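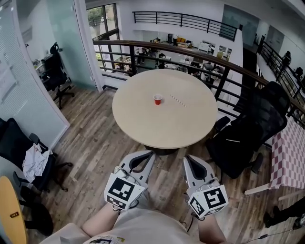
Every few years the office furniture business finds a new name for a table. It has been a touchdown point, a huddle spot and a landing. The name in the brochure Plusov sent out in December is "collision space," and the pitch is that if you put a table where people from different teams will walk past it, they will stop, start talking, and come up with things they would never have come up with at their desks. I have sat at a lot of these tables. A red plastic cup with a white rim and a striped straw lying next to it, on a round beige table up on a wood-floored mezzanine, is a pretty fair picture of what the furniture gets used for. People put drinks on it. I have no complaint with that, and if the brochure said "somewhere to put a drink" I would have left it alone and written about elevators this month as planned.

The brochure says a good deal more. It says that teams with access to a collision space "report 19 percent more cross-team ideas." I wrote to ask what a cross-team idea was and how you would know if you had had one. The reply took a while and came with an attachment. A cross-team idea, for the purposes of the study, was any answer other than "none" to the question "Have you had an idea this month that involved another team?" By that measure I had a cross-team idea this morning, when I thought that accounting should stop microwaving fish.

The study itself covered 1785 office workers, and I'll give them credit for the size of it. The trouble is how they were sorted. Everyone was asked whether their office had an informal shared area, and the people who said yes were compared with the people who said no. So you have newer offices against older ones, firms with money to spend on the mezzanine against firms still arguing over toner, and probably cheerful people against tired ones, since a person who likes the place is more likely to remember that it has a nice table in it. Put all of that in one pot and you can get 19 percent out of it without anyone bumping into anybody. What you would want is the same office before and after, or two floors of the same company, one with the tables and one without. I asked if they had that. They have not done that.

To be fair to Plusov, they didn't invent the idea. The story that good things happen when people cross paths by accident has been around since long before I started writing this newsletter, and like most stories that last, it has something in it. People do talk more to the people they pass. Anyone who has been moved to a different floor knows how fast the old crowd falls away. I would bet money on that part. The part I doubt is the next step, where the passing can be arranged by a consultant and the talk that comes out of it is worth something to the company. In my experience the talk is about parking.

Watthorpe is the case people keep forwarding me, so I went and read up on it. The short version: the town had a business center that was half let, a two-story block behind the bus station called Kolow, and the owners brought in a design outfit, Shokri, to turn it into what the press release called an idea-forward workplace. Walls came out. The upper floor was opened up, the old reception desk went, and shared tables were set wherever two walking routes crossed. The monthly price of a desk went up to $430. Nineteen months later the place was nearly full, and Shokri has been showing the slides ever since.

I don't doubt that it filled up. I do wonder how much of it was the tables. In the same stretch the owners fixed the heating, put in decent internet, let people rent by the month where they used to want a two-year lease, and opened the parking lot to tenants at no charge. Any landlord will tell you that free parking by itself would have filled a good part of that building, walls or no walls. None of it is on the slides. The slides have a floor plan with little arrows on it, and where the arrows meet there is a starburst.

A reader who rents a desk at Kolow wrote to me after I mentioned it in passing last time. She likes it there. She said the tables near the stairs get used in the morning for coffee and then again at the end of the day by people waiting for a ride, and that in between the regulars steer around them, because if you sit down there somebody will talk to you. I asked if she had ever started a project with someone she met that way. She said no, but she had found a dog sitter. I think the dog sitter is a perfectly good result. I'd just like to see it on a slide.
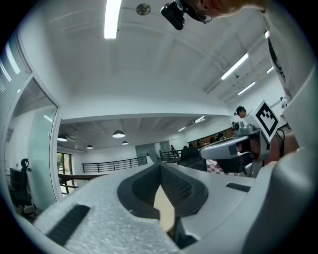
Open plan, white ceiling. Watch what you say.

Then there is the noise, which the brochure handles in one line ("a lively hum supports energy"). If you take out walls so that people can see each other, they can hear each other too, and the fix for that is always another product. I have three catalogs on my desk and all of them will sell you the problem in the front half and the cure in the back half: the big open floor on one page, and then ceiling baffles, felt screens, white noise units and little padded phone booths. Plusov's own booth costs more than my first car did. I priced out a floor from their catalog the way a keen office manager might, and by the end I had bought back most of the walls, in felt, at a higher price, and I still couldn't close a door.

I put this to their sales desk and was told that modern teams need "choice." Fine. I'm in favor of choice. But notice who gets it. In most of the offices I visit, the people with the least choice are the ones on the phones all day, who would give anything for a door, and the people with the most are the managers who picked the layout and who turn out to need one of the small rooms for most of the week. When I see a chief executive doing a quarter's worth of work at the table by the stairs, I will take a fresh look at the evidence.

So what should you do if someone in a nice jacket turns up with a floor plan and starbursts? A few of you asked, so I'll try to be useful.

Ask what it is being compared to. "More ideas" than what, and than when? If the answer is other companies, thank them and move on. If the answer is the same company a year earlier, ask what else changed that year. Something always did.

Ask what gets counted. Ideas are easy to claim and very hard to count. Things like how many people quit, how long a customer waits for a reply, or how often a team misses a deadline are dull, and they're sitting in your files already. If the tables do what they are supposed to, some of that ought to shift. I have never been shown a sales deck that used one of those numbers.

Ask to try it cheap. A collision space is a table in a hallway. You own tables. You have a hallway. Drag one out there for four weeks, put a coffee pot on it, and see if you like what happens. When I said this to the person at Shokri who handles press, I was told that without proper "activation" the results would not be representative. Activation is a day rate.

And ask your own people, without the form. The survey that Plusov includes in its starter package opens with "How has your new shared area improved your working day?" and there is no box for "it hasn't." I filled one in for fun and the closest I could get to the truth was "slightly."

I should own up to a soft spot. The best job I ever had was in a building with terrible furniture and one wide windowsill at the turn of the stairs, just deep enough to sit on, and I heard more useful things on that windowsill than in any meeting room before or since. So yes, I believe in people running into each other. But it was a good place to work, with people who stayed for years and had time to stop for ten minutes without anyone asking where they'd been. We had the time first. Give people a job where they're measured to the minute and you can put a table on every landing in the building, and they'll walk past it with their heads down, as any sane person would.

Plusov tells me a second study is in the works, with "a more rigorous approach." I've asked for the questions ahead of time and I'll print them if I get them. I've also asked Kolow's owners what the place was charging for parking before the change, and they have promised to look it up.

Next month, elevators, and why the "close door" button has more fans than it deserves. If your building has had its buttons swapped for a touch screen in the lobby, write and tell me how long you stand there, and whether you've ever been sent to the wrong floor. Letters on last month's piece about standing desks are still coming in, and I'm reading them sitting down.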